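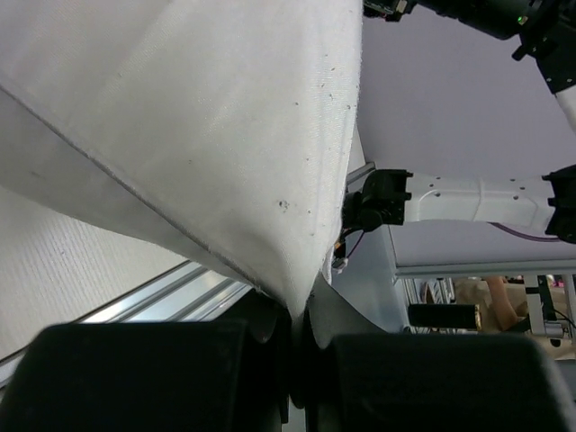
Rocío Farías wrote to me after my last column to say that I was wrong about the good tablecloth, that I had been wrong about it for years, and that if people start using the good tablecloth on a Tuesday there will be nothing left to bring out when someone gets engaged. She said it kindly. She also said her mother would have had me removed from the house.

7 min read

I have been turning her letter over for a couple of weeks now, mostly while doing dishes, and I want to answer it properly. My column that time only mentioned tablecloths in passing (it was supposed to be about moving my aunt into a smaller apartment), and I tossed off a line about how everyone ought to use their nice things every day and then went right on to talk about boxes. A throwaway line like that deserves a letter. So let me try to make the case the long way, and let me admit as I go where Rocío has me beat.

I grew up in a house with two of nearly everything. There were the plates and there were the plates. The second kind lived in a cabinet with glass doors in the dining room, and we saw them every day of our lives and ate off them at Christmas, at Easter, and once when a priest came to supper on short notice. The linens were in the drawer underneath, wrapped in blue tissue paper that my mother replaced every August for a reason she never shared. I knew the smell of that drawer very well. I knew the feel of the cloth a lot less, and I would guess that in all the years I lived at home I sat down to it fewer times than I have sat down to a paper placemat with a maze on it.

When my mother died and we opened the drawer, the biggest of the tablecloths had gone yellow along every fold. You could have laid a ruler on the lines. Some of the threads had simply given up there, and when my sister lifted it out by the corners it opened a little in two places, very quietly. It had come from my grandmother, who had paid for it over most of a year, and between the two of them those women had protected it from gravy, wine, candle wax, children, cats and my uncle's elbows. It went in the drawer.

I don't tell that story to scold my mother. She was doing what she had been taught, and what she had been taught came from people who could not run out and get another one. My friend Abelardo Leiva, whose family had even less than mine, says that when you have one good thing, keeping it good is a way of keeping your chin up, and I believe him. There is real dignity in being able to set a proper table when the moment calls for it. I never want to be the person who waves that off from the comfort of a house with a linen closet in it.

But I do think the habit has outlived the need, at least for a lot of us. Most of the people who write to me are not short of cloth. They have more napkins than they have ever had guests. They have inherited from two sides of the family and sometimes from a neighbor as well, and they have closets full of things they are afraid of. I use the word afraid on purpose. A reader told me that she had not put her hand on her wedding linens since the week she got them home, and that she thought about them every time she smelled smoke.

So what are we saving them for? Company, we say. And here I part ways with Rocío, warmly, with her letter beside me on the table. Company has changed. When I was a child, company was an event with a date on it and people polished things. Now my company calls from the driveway. They come in through the kitchen and they would be a little alarmed, I think, to find me laying out the damask. The grand occasion that the tablecloth is waiting for comes along less and less, and when it does come it is very often held in a restaurant, where the linens belong to somebody else and get boiled at the end of the night without a bit of ceremony.

In the meantime there are all these suppers. I have eaten a great many of them with my husband, at a table covered in a wipeable thing with lemons on it, and I can tell you I love that man more than I have loved most of the people for whom I ever got out the good forks. Why did the insurance agent get the forks?

We changed over a few winters ago. I would like to say it was a decision, but the lemon thing cracked down the middle and I hadn't gotten around to replacing it, so I put on one of the cloths that had come through the move and meant to take it off again by the weekend. It was a white one with a hem my grandmother had put in by hand, a bit crooked at one end where she must have been tired or talking. I had owned that cloth for years and had never seen the crooked part. I now see it every morning, next to my coffee, and I have grown so fond of it that I set my own place at that end.

Of course we spilled on it. I spilled on it first, beet soup, the very first Sunday, and I stood there with my heart going like a drum. Then I did what you do. Cold water, then a soak, then the line. Most of it came out. There is a faint place still, shaped like a boot, and our granddaughter puts her cup on it and calls it Italy. (She is a little behind on the rest of Europe.)

Ximena Lucero, to whom I read some of this over the phone, wanted me to be fair and mention the work. All right. It is work. Cloth has to be washed and hung and folded, and if you care about creases it has to be ironed, and for most of history the person who cared about the creases and the person who held the iron were two different people. A good deal of the saving our mothers did was, I suspect, plain tiredness in a nice dress. Once you have pressed a cloth that will seat twelve, you do not want to see anybody near it with a beet. I have a washing machine and a dryer and no small children underfoot, and I have given up ironing altogether, so it's easy for me to be brave. Anybody who is up at night with a baby should eat off whatever is closest and think no more about it.

And I will give Rocío something else, something I didn't see until I had read her letter a few times. She says a feast should look different from a Wednesday. She is right, and I had skipped over that. If the best cloth is on all the time then it stops being the best cloth, and a child who grows up in that house may never get the shiver I used to get, coming down the stairs and seeing the table all in white with the leaves put in. I had that shiver every Christmas. I can get it now, writing about it. I wouldn't want to have been raised without it.

What I have come around to, after all those dishes, is that the shiver never depended very much on the price of the thing. What did it for me was the leaves in the table, the extra chairs from upstairs that didn't match, the kitchen door swinging, the radio turned off. You can make a day different with branches from the yard. You can make it different by using the same old cloth and letting the children sit at it until they fall asleep. At our house we light candles for a feast and we don't for a Wednesday, and our granddaughter knows exactly what candles mean, and she comes down the stairs slowly.

I might keep one thing back. I've thought about this and I don't believe it spoils my argument. One cloth, or one bowl, or a single spoon if that's what you have, something that comes out on the big days and gets told about when it does. I'd only ask that it really come out. Put it on the table while your hands still work and while the people who remember where it came from can tell the story wrong and be corrected. And refold it along different lines when you put it away, for heaven's sake, which I have on good authority would have saved my grandmother's.

The rest of it, use. Use the napkins. Use the towels with the initials of a great-aunt you never met, and let somebody dry a dog with one if there's a wet dog. Some of it will wear out, and you'll be sorry, and you'll have a soft rag for the windows for a long time afterward.

Rocío, I hope you'll write back. And if you are ever passing through, please come in by the kitchen. I can't promise the tablecloth will be clean, but it will be on, and I'll give you the end with the crooked hem.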